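Progress report to the Maglaya small projects fund
Project: Karirix tabletop arm
Period: January to the end of March
Prepared by Anca Husar

Summary

The arm is assembled and runs from the bench supply at the shared workshop. Gripper work is under way. Cable routing is behind schedule, and we ask to move the final demo from May to June.

Work completed

Renato Espiritu rebuilt the shoulder joint after the first set of brackets flexed under load. The new brackets are thicker and have held up through nearly 3000 cycles. Eduardo Tolentino moved the controller into a closed box and labeled the connectors. The wrist camera is mounted and calibrated.

Gripper

The first fingers were rigid and pushed small parts away before closing on them. We replaced them with flexible ribbed fingers on a printed housing. Test parts are printed in the workshop too. Nestor Estrella is writing the approach routine, which lines up the open jaws with a part before the arm moves in. He logged 850 approaches this period. Most of the misses came from an offset in the wrist that we have since corrected in software.

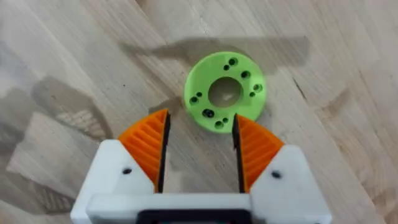 Wrist camera view: open gripper and green printed disk on the tabletop.

Spending

We have spent $1544 to date, mostly on motors and filament. The remaining balance covers the cable chain and a spare wrist motor. No change to the total is requested.

Problems

The cable bundle catches at the elbow when the arm folds back. Mark Anthony Dela Peña is testing a different route along the outside of the upper link.

Next period

Finish the cable route. Repeat the approach tests with parts of other shapes. Write the build notes and post them with the print files.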